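Making the bed is still your job

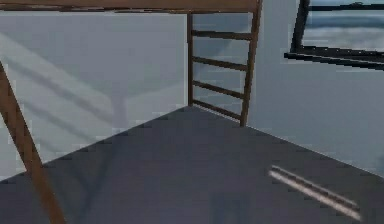

My daughter sleeps in a loft bed, and changing the sheets on it is the worst chore in our house. You climb the ladder with a fitted sheet over one shoulder, kneel on the mattress you are trying to cover, and lift the far corner while your own weight holds it down. It takes me 15 minutes and I usually hit my head.

I bring it up whenever someone tells me the household robot is nearly ready. I spent nine years doing maintenance in a commercial laundry and the last three writing about automation for trade newsletters, so I get told this a lot. My answer is that some chores are close, most are not, and the people selling the machines tend to show you the close ones.

Floors are close. A robot vacuum works because a floor is flat, the machine stays on it, and a missed patch costs you nothing. Lawns are close for the same reasons. Moving totes around a warehouse has been done for years, in buildings laid out for it.

A bedroom is a different sort of place. A loft bed puts the work above head height, with posts where a wheeled base would like to park. The ladder was made for feet and hands. Late in the day the sun comes through our window and lays stripes across everything, and a camera has to work out which stripes are bed and which are shadow. Something long and thin gets left on the floor, and the machine has to decide whether to pick it up, go around it or drive over it. A six-year-old makes that decision without slowing down, although she rarely decides to pick it up.

A lot of this is now tested in simulation first, and I have no quarrel with that. Torunn Solheim, who builds virtual rooms for a small firm called Bråten, walked me through her setup in February. Her team can run the same tidy-up task 1,244 times overnight with the furniture and the light changed each time. A bad policy breaks nothing. She was frank about the limits, too. Wood and walls are easy to model, she told me. Bedding is miserable, and so is anything that stretches, and so is knowing how hard a real child has jammed a sock behind a real mattress.

In her last batch the simulated arm finished the job in 487 of those runs. She was pleased with that, and as research she should be. As a home appliance it would be in the skip by lunchtime.

The shop floor is further along, but less than the brochures suggest. Dimas Sutanto runs a furniture plant, Tutwood, that makes bed frames. Robots cut the rails and drill the holes for the rungs. People still fit the rungs, sand the awkward edges and pack the hardware bags. He trialled an arm on the packing for 4 months and sent it back - it was accurate enough, but it needed a person beside it to clear the jams, and that person could pack faster alone.

That is the test I would put to any of these machines. Count the minding. If I have to clear the floor, shut the blinds and stand at the foot of the ladder in case it drops the pillow, I have not been relieved of a chore. I have been given a new one with a charger.

I do expect it to improve. The arms are cheaper than they were when I was in the laundry, and the software copes with clutter that would have stopped it cold back then. I would buy a machine that could only fold towels, if it folded all of them and I could leave the house while it did. The loft bed I expect to be doing myself until she outgrows it.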